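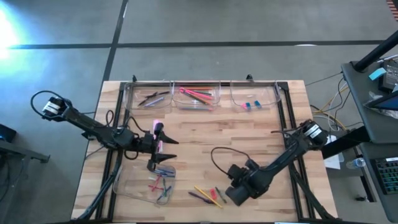

Filed under: Troubleshooting > Two-Arm Cells

Print this thread | E-mail this thread

tapeline_9
Right arm on our sorting table faulted again Sunday. Pens and pencils into clear bins, nothing heavy. It threw a following error on the wrist at cycle 485 and the gripper opened by itself. Controller is a Kedex, grippers are Dristell.
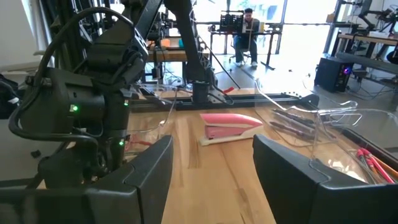 Does the left arm stop when the right one faults? Only after it finishes its current move, and I don't like that.

mudflap
Sounds like the cable to me. If the loop at the wrist is short it tugs at full rotation. Ours did it at cycle 498.

tapeline_9
Swapped the cable already. Same fault.

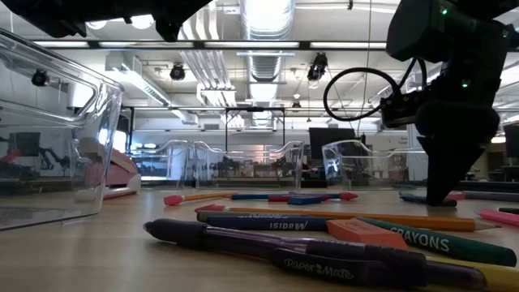 orrin_b thinks it's the table height in the config. If that's set low, the fingers push into the wood on every pick and the error builds up until it trips.

mudflap
Disagree. That would show up as a force warning first — the log has none.

tapeline_9
Force warnings were turned off. I set the limit to 900 in March and forgot.
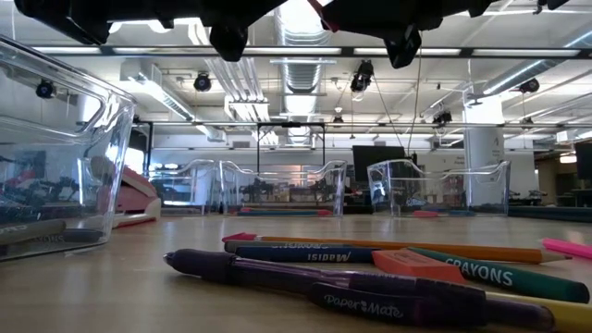 Photo: tapeline_9 / member upload

kelp
Put the limit back before you run anything else. And tie both arms to one stop circuit. An arm that keeps moving after its partner faults is the bigger problem, whatever the wrist is doing.

tapeline_9
Limit is back to default, height raised by 4 mm. Stop wiring is next. Cell stays off until then.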